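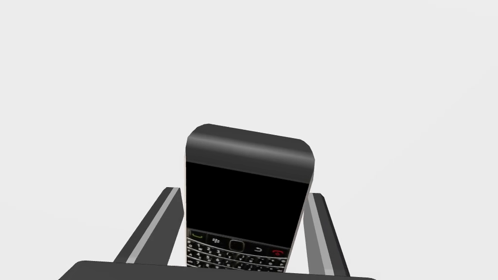
Ce site utilise des cookies pour mesurer l'audience. Accepter – Refuser – Paramétrer

Stijn Peeters
Novembre 2023
Imprimer | Envoyer par e-mail

1/ J'ai testé pendant 13 jours Wusatent, le module de préhension simulée vendu par Edia. Je donne mon avis en plusieurs messages. Le français n'est pas ma langue maternelle, merci de votre indulgence.

2/ Le principe : on choisit une pince, on choisit un objet dans le catalogue, et le logiciel propose des prises. Ensuite on les essaie en simulation, avant de toucher au vrai matériel. Le catalogue de base contient 214 objets.

3/ L'installation m'a pris une matinée entière. La documentation est correcte en anglais, mais la version française mélange « doigt » et « mors » d'une page à l'autre. J'ai dû relire trois fois le chapitre sur les repères.

4/ J'ai commencé par les téléphones, parce que notre atelier trie des appareils usagés. Le modèle de type BlackBerry est très soigné : le petit combiné vert, le combiné rouge, le trackpad avec son bord argenté, les touches du clavier. Pour la physique cela ne sert à rien, mais pour entraîner la vision c'est appréciable.

5/ Avec deux doigts, la prise par les côtés est celle que je regarde en premier. Je vérifie toujours la hauteur de chaque doigt le long de l'écran. Si l'un appuie plus bas que l'autre, je note la pose et je la rejoue avec d'autres frottements.

6/ Second point à surveiller : la paume. Elle peut passer devant le bas du clavier et le cacher. Pour qui veut lire les touches pendant la prise, il faut prévoir une deuxième vue. Le logiciel permet cela, le réglage se trouve dans le menu « Capteurs ».

7/ Sur mes 20 essais avec secousse, le téléphone est resté tenu 14 fois. Je ne sais pas encore si c'est bon. Je n'ai pas de mesure réelle pour comparer, elle viendra plus tard.

8/ Ce qui me gêne : le fond gris uniforme par défaut. On doit ajouter soi-même les tables, les bacs, la lumière. Jinness, que j'utilisais avant, fournit quelques décors simples. Par contre ses objets étaient beaucoup moins détaillés.

9/ Le support est assuré par Athanasiadis, le revendeur. Réponse en deux jours, polie et précise – sauf pour ma question sur la masse des batteries, restée ouverte.

10/ Je garde la licence jusqu'à la fin de l'essai. Si quelqu'un a déjà importé ses propres pinces dans Wusatent, je veux bien savoir quel format de fichier il a utilisé. Le mien perd les axes à chaque import.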